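Part-time Alterations and Linen Care Assistant, Meltby
Posted 27 November 2022 by Renji Oda

Lamell is looking for a part-time assistant to work in our linen care and alterations room in Meltby. We look after table linen, napkins, curtains and bedding for restaurants, small hotels and private homes. The job is 23 hours a week, spread over four mornings, and it is a permanent position after a trial period of 3 months.

You would be joining a small team led by Dimas Osman, who runs the room and will train you. Most of the day is spent checking pieces as they come in, marking stains and tears on the job ticket, pressing, folding and packing. The rest is mending: hems, loose seams, missing buttons on pillowcases, and the occasional patch. We use straight-stitch machines and one overlocker. If you have only sewn at home, that is fine.

What we need from you

You should be able to sew a straight hem without help and read a care label. You need to be comfortable standing for most of a shift and lifting full laundry bags onto a cart. Good eyesight for small work matters, with glasses or without. Some of our customers send in old pieces that can't be replaced, so we want someone who stops and asks before trying something new on them.

Experience in a dry cleaner, hotel laundry or costume shop would help but is not required. A driver's license is useful - we sometimes need a second person for the delivery route to Drelora - but you can do the job without one.

What we offer

Pay is by the hour and depends on experience. We will tell you the rate on the phone before you come in, so you don't waste a trip. You get paid vacation from the first month, a staff discount on alterations, and the week of the July shutdown off with pay. There is free parking behind the building, and the 444 bus stops across the street.

How to apply

Send a short letter and a list of your past jobs to Renji Oda at the address below, or drop them off at the front counter. Tell us which mornings you can work and when you could start. Please don't send original certificates.

We will invite people in for a paid trial morning. You will be asked to press and fold a tablecloth, hem a napkin and fill out a job ticket. Bring your own thimble if you like to use one. Dimas will show you the room and answer questions about the work. 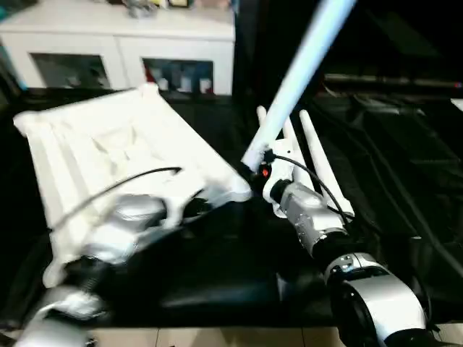

Applications stay open until the job is filled. Everyone who writes to us will get an answer, including those we don't invite.

Last updated: see posting date
Contact: Lamell front counter, Meltby | © 2022 Lamell | Back to top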